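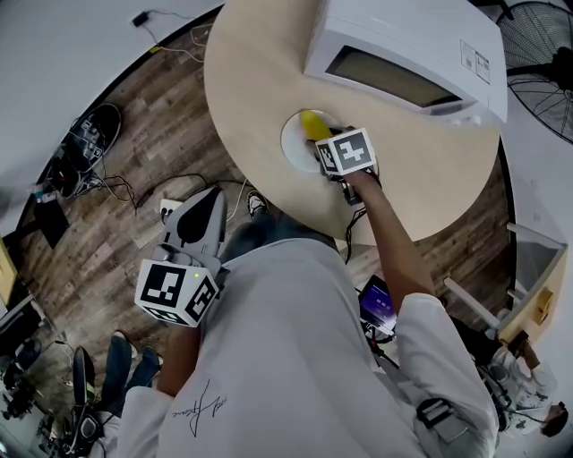

A hand-held gripper closes on a banana beside the microwave during the gripper trial.

A robotics workshop in Plolthorpe has begun a side-by-side trial of two sets of gripper jaws, using kitchen jobs as the test.

The Clindov and Tapsell jaws are being tried on hand-held units before either is fitted to an arm. An operator works with one unit in each hand, and printed markers on top let the cameras follow where each one goes.

The tasks are kept simple: moving fruit on and off a plate, opening a microwave door and passing a cup from one hand to the other. So far the team has logged 297 attempts, 181 of them with the Clindov jaws.

Soft fruit has been the hardest item. The workshop said the Tapsell jaws held a banana more evenly, but were slower to let go - a delay that matters when the plate is close to another object. The Clindov jaws did better on door handles.

Each operator works for no more than 40 minutes before changing over, as the units become tiring to hold at arm's length.

Recordings from the trial will be used to set up the Gevov controller, which will run the chosen jaws on a two-armed robot. A second round, with heavier items and a lower table, is planned for November. The workshop expects to choose between the two designs after that.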